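Furutora Surgical Skills Laboratory
Robotic Suturing Stations: Inspection Checklist with Reviewer Comments
Review period: December
Applies to: Stations at the Brarkdale and Wostmont sites

Scope

This checklist covers the instruments, needles and thread used at robotic suturing stations, and the way they are handled at the console. It is completed by the station lead before the first session of the day and reviewed by the laboratory office. Items are marked Met, Partly met or Not met. Any item marked Not met must be closed before the station is used again.

Part A. Before the console is powered

A1. Instrument use log is present and legible. Met.
Comment: The log at Brarkdale is now kept on the cart. Wostmont still keeps a copy in the office and should move it.

A2. No instrument is past its site use limit. Partly met.
Comment: One needle driver was at the limit and had not been tagged. It has been set aside.

A3. Jaws open, close and rotate through their full range with no sticking. Met.

A4. Wrist cables inspected under the lamp for fraying. Met.
Comment: Inspect with the wrist bent both ways. A straight wrist hides part of the cable.

A5. Shaft coating free of cracks, chips and exposed metal. Met.

A6. Needle count sheet opened and starting count entered by two people. Partly met.
Comment: Of 30 sheets sampled, 9 carried only one set of initials. The second set is required, and a sheet without it is treated as blank.

Part B. During suturing

B1. Both instrument tips remain in view whenever either one is moving.
B2. The needle is held by one instrument before the other lets go.
B3. The needle is gripped by its body. The point is not clamped.
B4. Thread is drawn through slowly, with the free instrument kept clear of the strand.
B5. Open jaws are not rested against tissue.
B6. Tails are cut short after each knot, and cut ends are removed from the field.

Instruments and curved needle at the suture site

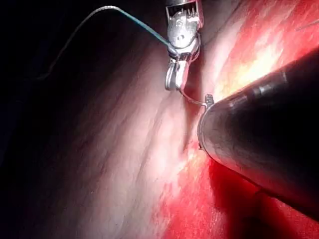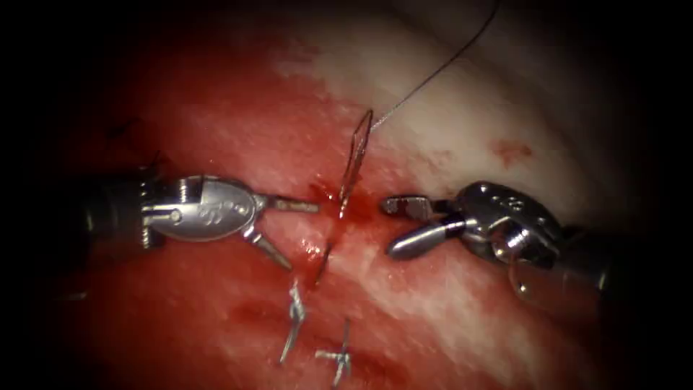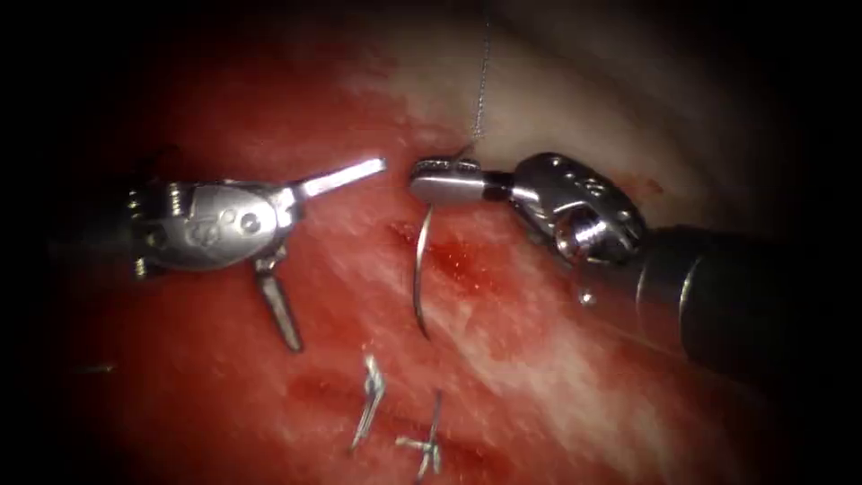
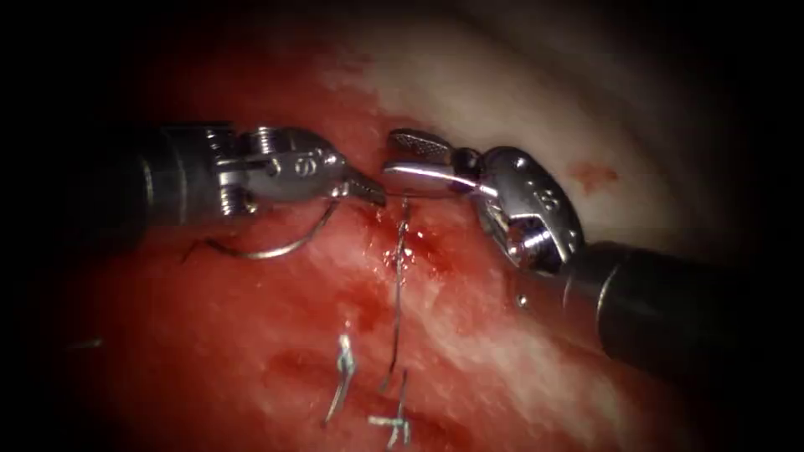 Comments on Part B

B1 was marked Met at both sites. Station leads are reminded that the camera is to be moved first and the instruments second. If a tip leaves the view, the operator stops, says so aloud, and brings the camera to the tip. Searching for the tip by moving the instrument is recorded as a fault.

B2 was marked Partly met at Wostmont. Reviewers noted early release during hand-to-hand transfer in 17 of the 35 sessions observed. No needle was lost, but the practice must be corrected. Leads should have operators call "have it" before the first instrument opens.

B3 and B4 were marked Met. Operators new to the console tend to judge thread tension by feel, as they would at the bench. Training on the Bratu console should stress watching the thread and the tissue edge for signs of strain, and operators should not pull against resistance they cannot explain.

B5 was marked Met.

B6 was marked Partly met. Cut ends were left until the close of the session at two stations. They should be cleared after each knot.

Part C. Stopping and handover

C1. Emergency stop tested and result written in the log. Met.

C2. Operator's head is out of the viewer before anyone reaches toward the instruments. Not met at Brarkdale.
Comment: An assistant began an instrument change while the operator was still at the viewer. Closed the same day after a briefing. To be checked again at the next visit.

C3. Instruments straightened and jaws closed before withdrawal. Met.

C4. Closing needle count matches the starting count. Met.
Comment: A broken needle is counted as one only when all of its pieces have been recovered. If the count is short, the station stays closed and the search sheet is started.

C5. Used needles placed in the sharps container by the person who removed them. Met.

C6. Tissue disposed of and work surface cleaned according to the site schedule. Met.

Actions required

Wostmont: move the use log to the cart; repeat transfer training under B2 for all current operators.
Brarkdale: post the C2 rule at the console and at the cart.
Both sites: stop using the old one-signature count sheet and destroy remaining copies.

Completed forms are to be sent to the laboratory office with the use log pages attached. Forms received without the log pages will be returned.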